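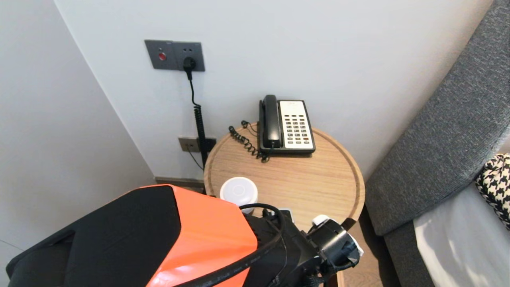 Lost and Found Is a Job: notes from my talk to the regional housekeeping meeting

By Carleen Fairweather
August
952 shares | 4 comments

Several people asked for the notes, so these are the notes. They are what I had on the lectern, with the spelling fixed. I skipped slide 3 on the day.

SLIDE 1: WHO I AM

Executive housekeeper at the Vesow. Before that, laundry, then floors, then nights at the desk. I have kept the lost property log since I moved to housekeeping. I like doing it. Pause here if people are still getting coffee.

SLIDE 2: THE NUMBER

Last year we logged 311 items. Put the number up and leave it up. Ask for a show of hands: who in the room knows their own number? Don't pick on anyone.

Chargers are the biggest group. Then clothes, mostly single pieces left on the back of the bathroom door. Then glasses, hearing aids, retainers, medicine. I put those four together because a guest will need them that same night, wherever they are by then.

SLIDE 3: HOW WE USED TO DO IT

Cardboard box behind the desk. Sticky notes. The glue dries out and the notes end up at the bottom. We once had three gray sweaters and three notes and no way to match them. Two guests got sweaters. I still have the third note in my desk drawer.

SLIDE 4: THE BAG AND THE TAG

One item, one bag, one tag. If it's a suitcase the tag goes on the handle.

The tag says:
- room number
- date and time found
- where in the room ("under bed, window side", not "bedroom")
- who found it
- who took it in at the office

Two sets of initials. This protects the room attendant more than anybody. If a guest calls about a ring and says it was stolen, I want a piece of paper that shows the ring went from the bathroom counter to the safe in under an hour. Tell the story about the earring in the vacuum bag if there's time. Short version.

SLIDE 5: WHAT IT COST

People always ask. We paid $4,000 for the Civance log, which covered setup and the label printer. A spreadsheet would do for a smaller place. Eso, our sister property, runs theirs in a bound notebook with numbered pages and they lose less than we do. The system is the two sets of initials. Don't let a vendor tell you otherwise.

(Someone will ask if I get anything from Civance. No.)
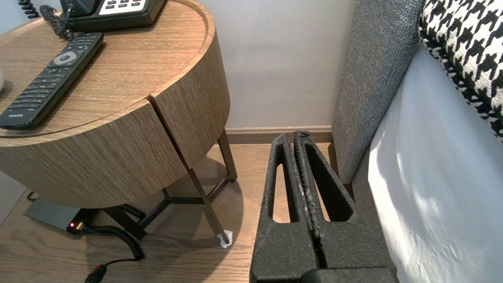 SLIDE 6: THE ROOM CHECK

The check happens before stripping the bed. Once the sheets are in the cart, anything inside them is going to the laundry, and I have seen what a dryer does to a hearing aid.

Order we teach:
1. Outlets, all of them, including the ones behind furniture
2. Top of the nightstand, then the floor behind it
3. Bed: shake the pillowcases, run a flat hand between mattress and headboard
4. Closet shelf, safe, robe pockets
5. Bathroom door hook, shower ledge
6. Drawers last

Nightstands deserve a minute. A black cable next to a black phone cord doesn't look like anything. Same with a guest's own glasses case beside the remote. Train people to touch what belongs to the room and name it, out loud if they want: phone, remote, lamp. Whatever is left over gets a bag.

New attendants feel silly saying it. They stop after a week or so, and by then they're looking properly.

SLIDE 7: CALLING THE GUEST

We don't call about everything. This got the most argument at our own staff meeting and it will probably get some today.

Our rule: we contact the guest right away for medicine, ID, money, keys, jewelry, phones, computers, and anything a child would miss. For the rest we wait to hear from them. The message says only "please call us about your recent stay." It doesn't name the item, and it doesn't go to anyone but the person who booked. Think for a second about who else might pick up at home.

Stuffed animals go out the same day if we have an address. I pay the postage out of the supply budget and so far no one has objected.

SLIDE 8: HOW LONG TO KEEP IT

Check your state law first. Then write down one number and stick to it. Ours is 90 days, longer for valuables. Food and open toiletries go at once. Medicine has its own disposal rule, so ask your pharmacy.

After 90 days, clothing goes to Xue, the thrift store two streets over. They send a van. Staff do not take items home, and that includes me. There was a very good umbrella.

SLIDE 9: QUESTIONS I GOT LAST TIME

Do you charge for shipping? Yes, at cost, except as above.

What if two people claim it? Ask each one to describe it before you describe anything.

What about things found in the lobby? Same bag, same tag, write "lobby" and which chair.

Leave ten minutes. Blank tags are on the table by the door, take a stack.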